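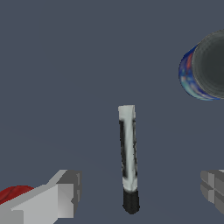 Sim-Ansicht Handkamera, Tube steht auf der Kappe, Greifer offen

Greifer daheim: Sim und echter Arm passen nicht zusammen, wo anfangen?

Bernardo Figueiredo, 17. Oktober 2022

Hallo zusammen, kurz weil gleich Schicht. Baue in der Gemeinschaftswerkstatt Lillent an einem Tischarm, Garside-Bausatz, zwei Finger, Kamera sitzt am Handgelenk. Finger selbst gedruckt, Öffnung bis zu 11 cm. Bevor ich den echten Arm irgendwo gegenfahre, teste ich alles im Simulator (Ploltine, die freie Version).

Problem: Finger sind in der Sim als grobe Klötze drin, hab ich schnell aus Quadern zusammengesteckt. In der Sim läuft das Greifen ganz ordentlich. Am echten Arm schließt er neben dem Ding. Immer gleiche Richtung, immer zu weit rechts. Bei der Tube schmeißt er sie dann um.

Was ich schon hab:
- Kamera neu kalibriert, Schachbrett, zweimal
- Schrauben am Handgelenk nachgezogen
- Greifer auf Null gefahren, Nullpunkt neu gespeichert

Tischplatte in der Sim ist einfach eine graublaue Fläche, Licht ganz gleichmäßig, praktisch keine Schatten. Dachte das reicht zum anfangen. Aufdruck auf der Tube ist auch nur Matsch, kann man nicht lesen, stört das die Erkennung? Die Dose liegt in der Sim auf der Seite, mit der hab ichs am echten Arm noch garnicht probiert.

Hier noch ein anderer Aufbau, da kommt die Erkennung auch in der Sim schon durcheinander:

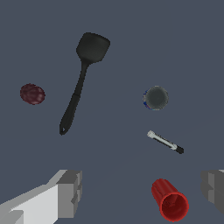

Anderer Aufbau, Pfannenwender quer, roter Becher liegt unten rechts

Beim Becher bin ich mir nicht sicher, ob ich am Rand oder über die Wand greifen soll. Der liegt ja mit der Öffnung nach rechts unten. Und beim Pfannenwender nimmt er mal den Stiel, mal den Kopf. Wer kennt das? Danke schonmal!

Kabelsalat_Nord

Immer gleiche Richtung = Versatz, kein Erkennungsproblem. Vergiss die Textur erstmal.

Wo liegt dein Greifpunkt (TCP)? Ich wette, der sitzt in der Sim genau mittig zwischen den Klötzen und beim echten Greifer nicht. Bei meinen gedruckten Fingern war einer 4 mm dicker als der andere, Druckfehler plus Schleifen. Nullpunkt neu speichern bringt da nix, der weiß ja nur wann zu ist.

So gehts schnell:
Greifer zu. Blatt Papier auf den Tisch, Spitze markieren. Handgelenk um 180 Grad drehen, nochmal markieren. Abstand der Punkte durch 2, das ist dein Fehler quer. In die Werkzeugdaten rein, Vorzeichen beachten (hab ich natürlich falsch gemacht, dann wars doppelt so schlimm).

Danach Kamera zu Hand neu einmessen. Schachbrett allein gibt dir nur die Linse, die Lage der Kamera zum Greifer ist ein eigener Schritt. Heißt in Ploltine Hand-Auge oder so ähnlich, im Menü unter Werkzeug wenn ich mich recht erinnere.

Tube: langsamer anfahren, tiefer greifen, dicht über der Kappe. Oben am Falz kippt die dir sofort.

drehbank_susi

Zum Becher: würd ich über die Wand nehmen, quer zur Längsachse. Rand geht auch, aber dann muss ein Finger in die Öffnung rein und du brauchst den Winkel recht genau. Miss vorher den Durchmesser vom echten, ob der überhaupt zwischen die Finger passt!! Bei mir hats am Rand immer geklemmt.

Pfannenwender: Greifpunkte am Kopf einfach sperren, nur Stiel erlauben. Schwerpunkt liegt bei meinem allerdings näher am Kopf, also nicht ganz hinten am Loch greifen, sonst hängt er runter und dreht sich weg.

Licht: stell in der Sim mal eine Lampe schräg rein, dann hast wenigstens Schatten. In unserer Werkstatt kommt im Dezember nachmittags kaum noch Licht rein, da sah mein Kamerabild komplett anders aus als beim Testen. Hab jetzt eine Flolten-Leiste über dem Tisch, seitdem Ruhe.

mirko77

hatte das auch, bei mir wars das Kabel. Hat an der Kamera gezogen wenn der Arm gedreht hat. Schau mal nach. Sonst neu installieren

Bernardo Figueiredo

@Kabelsalat_Nord Papier-Trick gemacht, Punkte liegen 13 mm auseinander, autsch. Der rechte Finger sitzt auch noch schief auf der Schiene. Druck ich neu, Hand-Auge mach ich danach. Kabel ist lose genug, daran liegts nicht. Becher probier ich am Wochenende über die Wand.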